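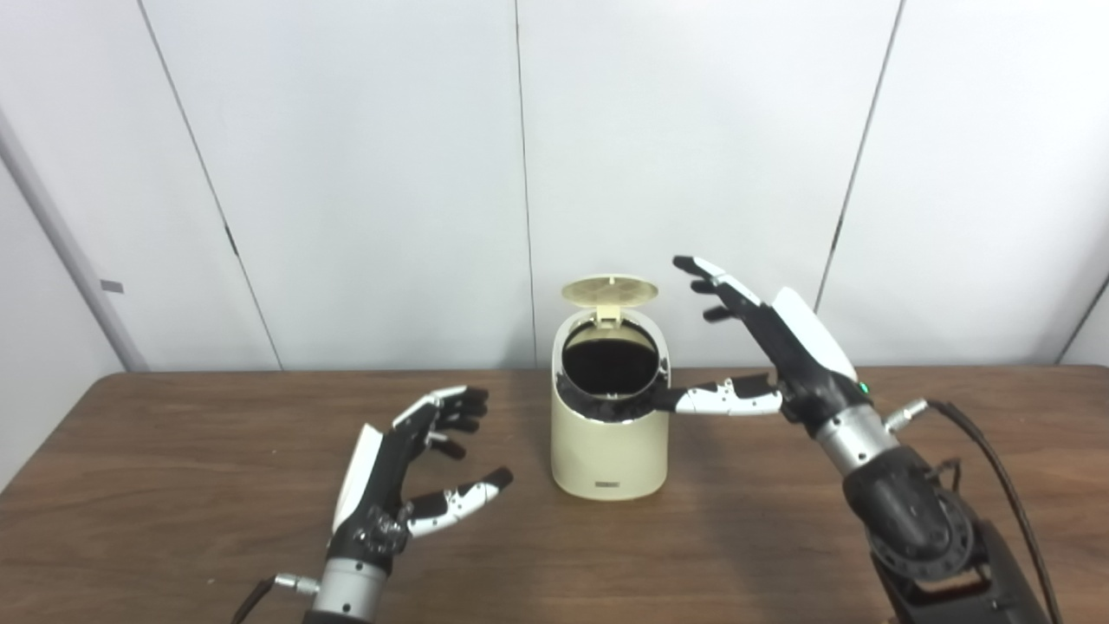
*Cream flip-lid bin, lid open.*

## 4. Setting up the heat clock (Brernex, beach kit)

Rev. 2020-01-24. Replaces the June sheet, bin the old one.

1. Tripod first. Legs wide, feet dug into the sand. Bag the legs if it's blowing onshore.
2. Clip the clock head on — listen for the click, then tug it.
3. Plug the horn into the left socket. Right socket is for the Hulme flag light only.

**Caution:** horn is loud. Ear muffs on before you test, and warn the judges' tent.
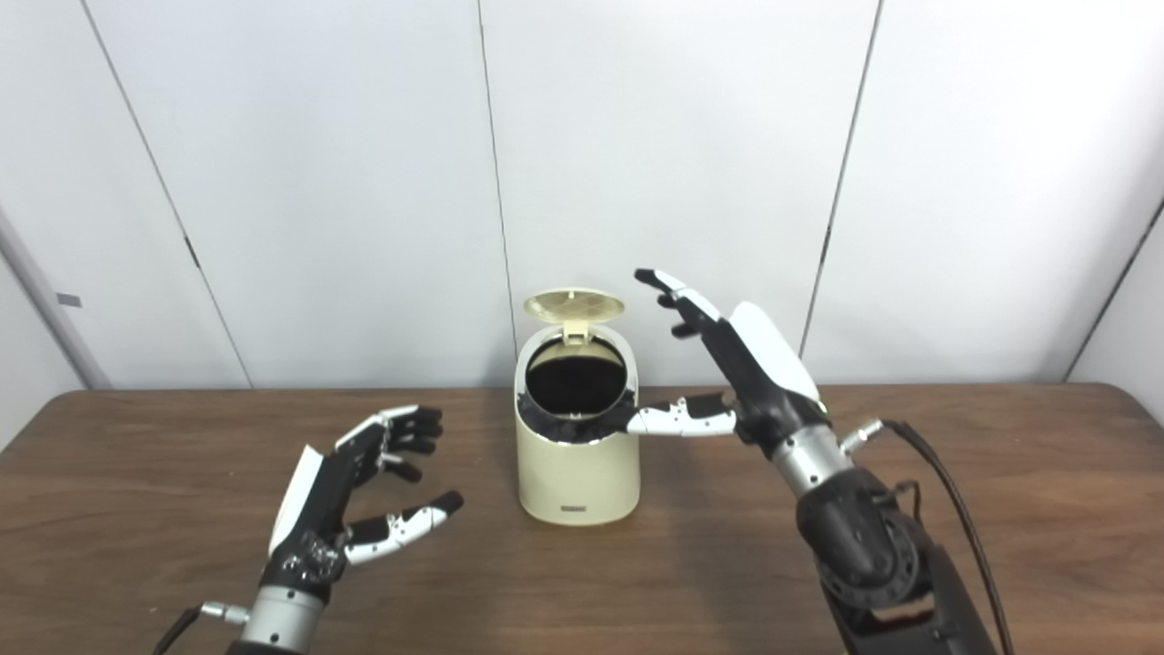
4. Power on. Hold MODE till the display shows 313, thats the surf program. Any other number is paddle or swim.
5. Set heat length, then priority colours. Save twice.
6. Test horn: one blast to start, two to finish.

**Note:** battery is 3000 mAh. Lasts a morning at Savell, not a full comp day. Bring the spare.

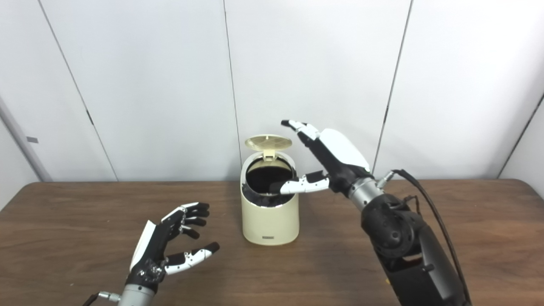

New colour discs go on the priority board before the first heat, sticky side to the board, smooth out any bubbles. Wipe the old glue off first. Backing paper goes in a bin with a lid, small one's fine, like the cream one with the black liner. Discs won't stick below a certain temp so keep them in your jacket if it's cold.

7. Walk down to the water's edge and check you can read the clock. If you cant, raise the mast to the 47 mark and tighten the coller. 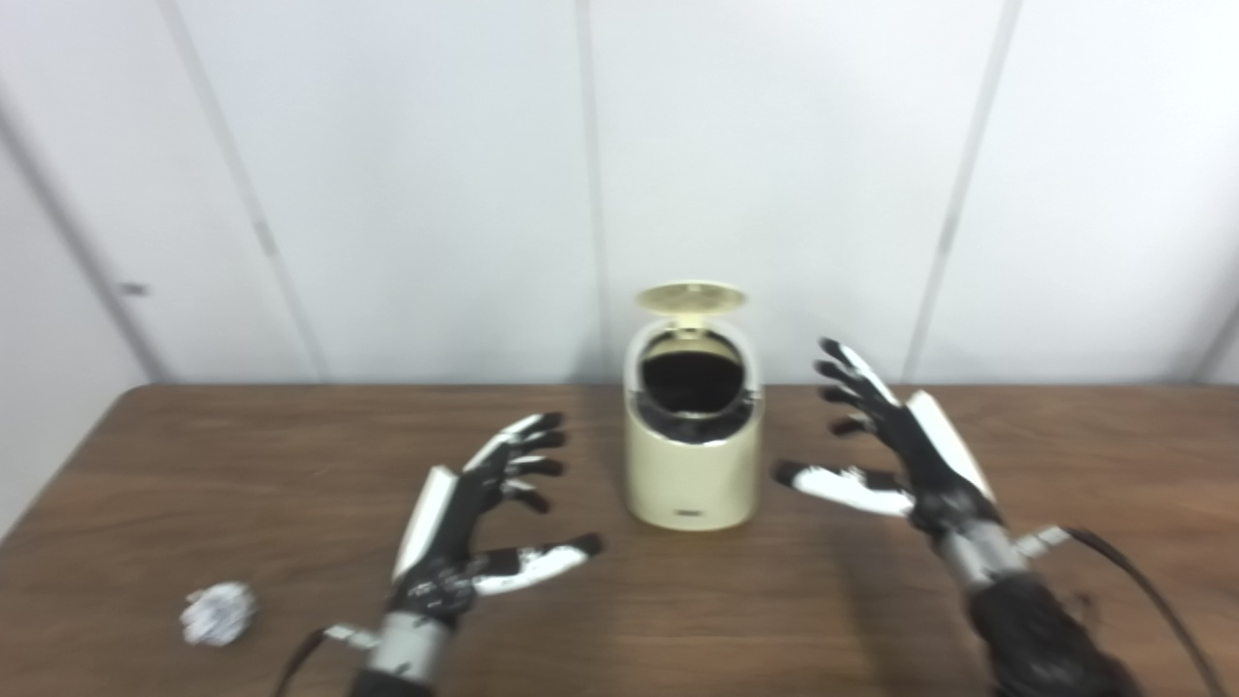
8. Pair the Zedbridge remote. Hold both buttons, wait for green. Red means flat battery or you're too far up the beach.
9. Lock the keypad. Kids will press it.

**Caution:** never rinse the clock head with a hose. Damp cloth, fresh water, dry before it goes back in the case.

Pack down in reverse, see section 5.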